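A Visit to the Kavside Shared Workshop

May 20, 2020

I had wanted to see Kavside since February, when Şengül Gündoğdu wrote to me that her two-arm table was moving for the first time. She builds it in the evenings, in a shared workshop behind the old Morrison printing house. English is not the language I write best, so I ask the reader for patience.

How to get there

From the station I took bus 118 and got off at the last stop. The door is at the back of the yard and it has no bell, so you must telephone. Members pay 50 a month and may leave a project standing overnight. For Şengül this is important. If she had to take the arms down after each evening, she would have to set them straight again every time.

The table

The project is called Olis. It has two arms fixed to one black beam along the front edge of the table, and each arm carries a small camera above the gripper. The beam is second-hand and well scratched. Gray panels close the table on three sides. Şengül told me that she put them up after the first month, when a wrench was pushed off the back and fell behind a radiator.

The task she has chosen is a plain one from the kitchen: fruit and vegetables, a basket, and a clear plastic bag that must be held open by both grippers. She said she had expected the fruit to be difficult and the plastic to be easy, and she found it was the other way. A bag has no fixed shape. When one gripper pulls a little too much, the opening closes and the other one holds only a fold. 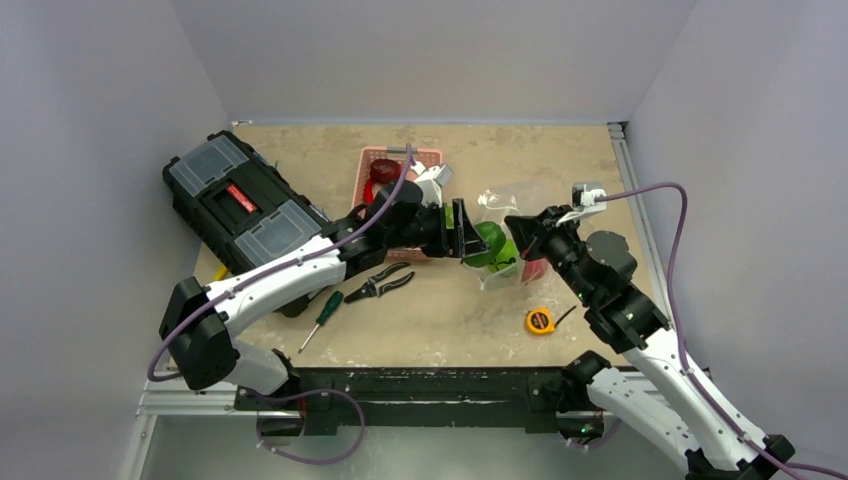

We talked for a long time about the cables. In the first version they ran inside a stiff sleeve, and the sleeve pulled on the wrist whenever the arm reached far. Now they are purple, soft and led along the outside of the white links, with a generous curve at the wrist and another at the elbow. It does not look so tidy, but she can change one in a few minutes. The motors she bought from a small dealer, Drikema, who sent her the wrong screws two times and the right ones on the third.

I asked about the cost. She keeps a notebook, and the sum on the last page was 2337, without the toolbox and hand tools, which she already had. The most expensive mistake was a power supply that was too weak for both arms together. One arm ran very well on it.

She also keeps a list of attempts. On the day of my visit she was at number 201. Beside each number she writes one or two words, such as "fold," "too low," or "good." I saw many times the word "fold." I was glad that she lets visitors read this list, because at bigger fairs one sees only the good ones.

Her next change will be to the gripper tips. The present ones are narrow and pointed, and she would like to try a softer pad that does not lose the plastic so easily. She has drawn three shapes and has not decided between them.

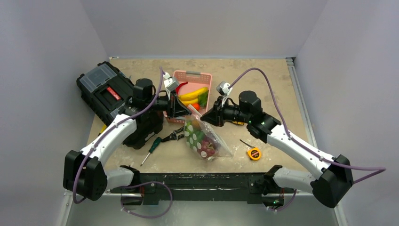 If you want to visit

Write to the workshop first and say which project you wish to see. Evenings are better than mornings. Bring shoes you can stand in, for there are few chairs, and eat before you come. The stairs to the upper room are steep, but Olis is on the ground floor and you do not need them. Şengül answers questions with pleasure while the arms are stopped. When they move she prefers to watch them, and it is polite to wait.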